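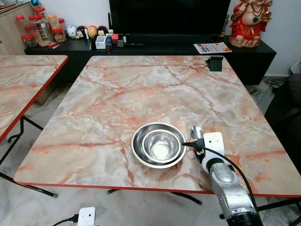

Two steel bowls on a marble-patterned table.

Safety and Order > News > Press releases

Last updated: 21 Aug 2026

New telephone card shall help residents of Skastholm against false callers

The Skastholm Town Safety Office is starting to give out a small printed card, the Cirkard, to households in the Marnik district. The card is made to be kept beside the telephone. It tells the resident what to do when a caller says that he is from the police or from the bank and asks for money, codes or jewellery.

Calls of this kind have been known in the town for several years, but since February the office has received 14 reports from Marnik alone. In two of these cases the resident handed over cash at the door to a person who came to collect it. In the other cases the resident ended the call in time, or a family member became suspicious and stopped the payment.

"The caller is polite and he has a lot of time," says Tadeo Sepúlveda of the Town Safety Office. "He knows your name and your street. He tells you that there was a burglary near you and that your savings are in danger. People who are careful in every other matter can believe this, and afterwards they feel ashamed and do not tell anyone. We would like them to tell us."

How the calls are made

In most of the reports the story was nearly the same. The first caller presents himself as a police officer and says that the resident's name was found on a list. He asks if there is money or gold in the home. He then asks the resident to stay on the line and not to speak with neighbours or relatives, as this could disturb the investigation. Sometimes a second voice is added, which says that it belongs to the bank.

The number which is shown on the telephone is not a proof. It can be changed by the caller, and in several reports the display showed the number of a real police station. Residents are therefore asked to not trust the display, also when the number is known to them.

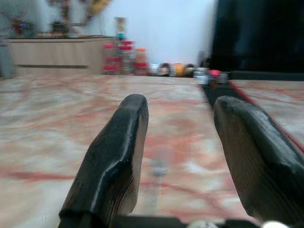

Gripper fingers over a marble surface.

What is printed on the card

The text of the card was kept short, so that it can be read during a call. It says:

- The police will never ask you for money, gold or bank codes by telephone.
- You may hang up at any time. It is not an offence.
- After hanging up, wait a little, check that you hear the dialling tone, and then call a number that you have looked up yourself.
- Do not open the door for a person who was announced in such a call.

On the back side there is an empty field where the resident can write the number of a relative or a good friend. The office recommends to fill in this field on the same day the card arrives, and to speak with the chosen person about it. Many residents who ended a call in time have told us that they wanted to ask somebody first.

The cards were printed by the Yau printing house in Skastholm. The first edition is 500 pieces. The letters are large and dark on a light ground, and the card has a hole in one corner so it can be hung on a hook. A second edition is planned if the first one is used up.

Where to get the card

Households in Marnik in which a person over the age of seventy lives will receive the card by post together with a short letter. The letter carries the stamp of the town and asks for nothing. All other residents can pick up a card at the office, at 4 Marnik Square, during the normal opening hours. It costs nothing and no name has to be given.

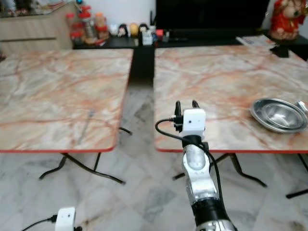 Relatives who live outside the town can also order a card in writing and have it sent to their parents or grandparents. We ask them to mention it beforehand by telephone, so that the card does not come as a surprise. Employees of the office will not go from door to door with it. If somebody stands at the door and says that he brings the card, please do not let him in and inform the police.

An information afternoon is in preparation at the Marnik reading room, where an example of such a call will be played and questions can be asked. The date will be published on the notice board and on this site. Home care services, housing associations and parishes which would like to have a talk in their own rooms can write to the office.

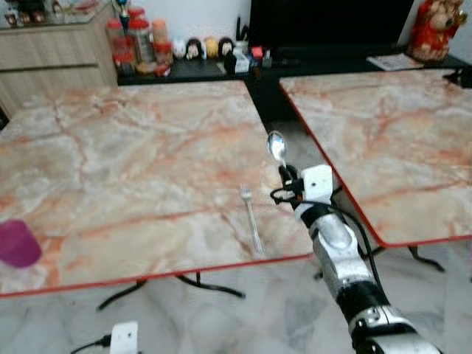
It was good to read that one may simply hang up, a resident of Marnik wrote to the office after seeing a trial version of the card, and she added that she had stayed on the line for a whole hour in spring only out of politeness. She has asked for a further card for her sister.

If you have already received a call

Please report it also when no money was lost. Write down the time of the call, the name the caller used and what he asked for. If you have given away a bank code, call your bank at once and let the account be blocked. If a person is on the way to your home, or is already at the door, call the emergency number.

Reports about past calls can be made at every police station, or in person at the office. A relative may come with you or may make the report together with you. What you tell us is treated in confidence, and family members are not informed without your agreement.

Questions from the press are answered by Tadeo Sepúlveda. Newspapers and local newsletters may print the text of the card in full.

Contact | © Skastholm Town Safety Office | Back to top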